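Revised February 13, 2020, to go with the second batch of Grecu handsets.

## Section 4: Getting the board ready for a cup tie

Welcome back. If you have worked through Section 3 your Brarkar scoreboard is out of its bag, charged, and talking to its handset, and you have probably already pressed the goal button a few times for the fun of it (everybody does, and it does no harm). The pages that follow deal with cup matches, which ask rather more of the board than an ordinary league game, with extra time, penalties and the occasional late change of kit all needing to be thought of beforehand. Set aside a quiet evening for your first go. Once you have done it a couple of times you'll find it fits comfortably between putting the nets up and the first cup of tea.

### 4.1 Start a new match

1. Hold the green button on the handset until the board shows two dashes on each side.
2. Press **Match**, then scroll down with the arrow to **Cup**. The board remembers the last kind of match you played, so if you ran a league game last week you will see **League** first.
3. Press **OK**. The clock goes to 00:00 and a small C lights up in the corner.
4. Choose the length of each half. The board offers 45 minutes to begin with, and the arrows move it down for younger age groups.
5. Press **OK** again to store it.

**Note:** If the small C doesn't light, you are still in a league match, and the board will refuse to offer you extra time at the end. You can switch over while the match is running, and the score will be kept, but the clock has to be paused first.

### 4.2 Put in the teams and their colours

1. Press **Home** and type the team name with the letter keys. There is space for 12 letters, including any gaps between words.
2. Press **Away** and do the same for the visitors.
3. With a name showing, press **Colour** once for the background and a second time for the lettering.
4. Walk to the far touchline and look back at the board.

Do please take that last step seriously, even when it's raining. Our own first season with the board at Lurkthorpe was spent with maroon letters on a dark red panel, which looked terribly smart from the dugout and could not be read by a soul on the other side of the pitch.
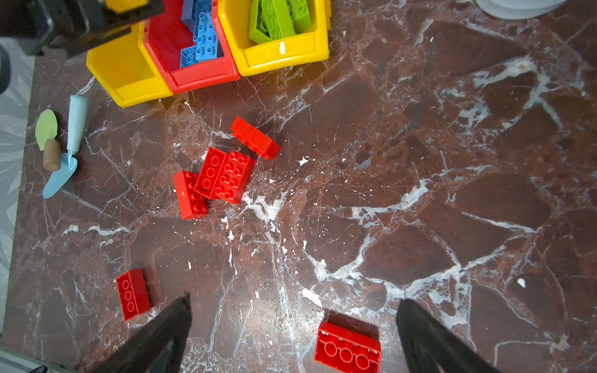
Choosing the pair of colours is the part people write to us about most, and there is a simple way of testing them before you go anywhere near a pitch. Put something in the one colour on top of something in the other and stand well back. Light blue against red does very nicely, as you'll see from the pale bricks heaped in the red bin, whereas the red bricks lying on the dark red marble make a much quieter sort of match, and that is the sort to steer clear of on a grey afternoon. Yellow is a good friend to most darker colours. If both clubs play in red, give the visitors the colour of their change strip, and let their manager know you've done so, as supporters do notice these things.

**Note:** The board dims itself in poor light to save the battery. Colours that were perfectly clear at kick-off may look muddy by the end, so for winter ties go to **Settings**, then **Light**, and choose **Steady**.

### 4.3 Fix the board in place

You can hang the board from a fence, stand it on its own legs or clamp it to a rail. Legs are the quickest and suit most grounds. The clamp is the steadiest, though, and for a cup tie with a crowd leaning on things we would use it every time.

1. Pick a spot level with the halfway line, on the side away from the dugouts.
2. Slide the two clamp feet into the back of the board until each one clicks.
3. Offer the board up to the rail and let the feet take its weight. A second pair of hands is very welcome at this stage.
4. Tighten the left-hand screw until it just bites, then the right-hand one, then go back and finish the left.
5. Thread the safety strap through both handles and round the rail, and pull it snug.

**Caution:** Never run the strap round a goalpost or a corner flag, and never fix the board to anything that players may run into. Keep it 4 metres back from the touchline.

**Caution:** Take the board down if the wind gets up enough to lift the corner flags straight out. It can go back up when things calm down, and the clock will carry on quite happily while it lies flat on the grass. 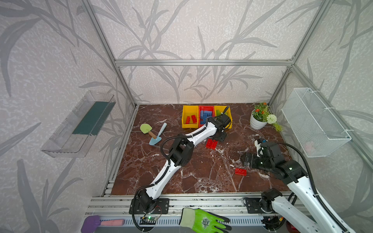

Rails come in all shapes, and you needn't worry if yours is not the plain round sort. The feet have a rubber pad on one side for round rails and a narrow lip on the other for square ones. If yours has grooves running along it, like the long aluminium rail at the front of the enclosure, turn the feet so that the lip faces the metal and try it in one of the grooves before you tighten anything. Should the lip be too wide for the groove, go back to the rubber pad, which will sit across the top and hold well enough with the strap on. Wipe off any mud first. It is a nuisance of a job with cold fingers, but a gritty pad will creep along the rail bit by bit all through the first half, and you will be forever getting up to straighten it.

### 4.4 Check the power

The board runs from its own battery or from a 12 volt supply, and the little picture in the top corner tells you which it is using.

1. Press **Info** once. The number on the screen is the charge left, as a percentage.
2. If it reads 79 or above, you have enough for the full match, extra time and a long shoot-out.
3. If it reads less, plug in the supply lead, and check that the picture changes from a battery to a plug.
4. Tuck the lead behind the board and along the foot of the fence, where it won't catch anybody's boot.

**Caution:** Only use the lead that came in the bag. Other leads may fit the socket, but they let the damp in round the edges.

Cold weather is hard on batteries. Ragnheiður Hviid, who looks after fixtures at Prullirness and kindly tried out this section for us through a very bleak February, keeps her board in the kitchen overnight before a home tie and carries it out last thing. We have tried it since, and it does help.

### 4.5 During the match

Once the referee blows, there is pleasantly little to do.

- **Goal:** press the large button on the side that has scored. The number flashes until you press **OK**, which gives you a moment to look over at the assistant referee's flag.
- **Goal ruled out:** hold the same button down until the number drops by one.
- **Stoppage:** leave the clock alone. It carries on past 45:00 and shows the extra minutes in smaller figures.
- **Half-time:** press **Pause** on the whistle, then **Next** when the teams come back out. The home and away names change sides, if you have asked for that in **Settings**. 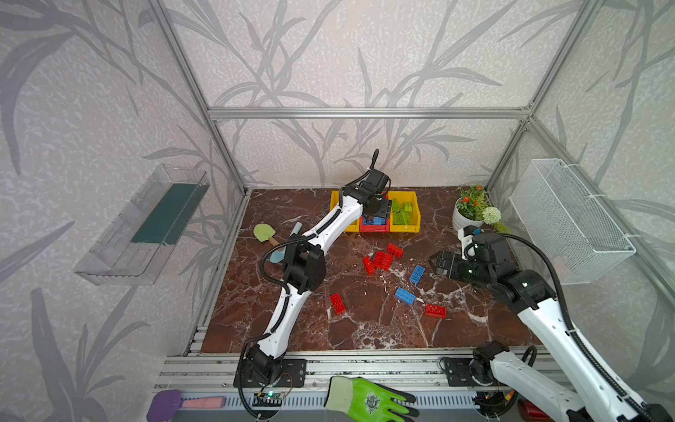 The number flashing after a goal is the thing that catches new operators out. They see it blink, think that something has gone wrong, and press the button again, and all at once the visitors are two up. If you do this, hold the button down as you would for a goal ruled out, and nothing more need be said. Substitutions don't go on the board at all, although Safta Radu, who wrote the handset menus, is working on a way to show the numbers coming on and off.

### 4.6 Extra time and penalties

1. At the end of normal time press **Pause**, then **Next**. If the scores are level the board asks **Extra time?**
2. Press **OK** for yes. If the rules of your cup go straight to penalties, press the down arrow and the board moves on to the shoot-out.
3. In extra time the clock begins again at 90:00 and the goal buttons work exactly as before.
4. For the shoot-out, choose which side is kicking first. The arrow lights up beside their name.
5. After each kick, press the tick for scored or the cross for missed or saved. The arrow moves over to the other side by itself.
6. When one team can no longer be caught, the board stops and shows the winner.

**Note:** The board works out the shoot-out on the usual five kicks each followed by sudden death. If your competition uses a different number, go to **Settings**, then **Cup rules**, and change it before the match. It can't be changed once the first kick has been entered, and you would have to keep the tally on paper.

**Note:** For two-legged ties, enter the first-leg score under **Cup rules** as well. The board shows it in brackets beneath the names, and only offers extra time when the total is level. It takes no account of away goals unless you switch them on.

### 4.7 Packing up

1. Press **Save** and wait for the beep. The result is now in the handset, along with the times of the goals.
2. Hold the green button until the board goes dark.
3. Undo the strap last, after both clamp screws are slack and somebody has hold of the board.
4. Dry the face with the soft cloth from the side pocket. Kitchen paper leaves fine scratches.
5. Put the handset in its own pouch, with the buttons facing the padding.

The handset keeps the last 7 results and then writes over the oldest, so if you are running the board for a whole cup weekend, copy them into your fixtures book each evening. Moving results on to a computer is dealt with in Section 5, for which you'll need the short grey cable.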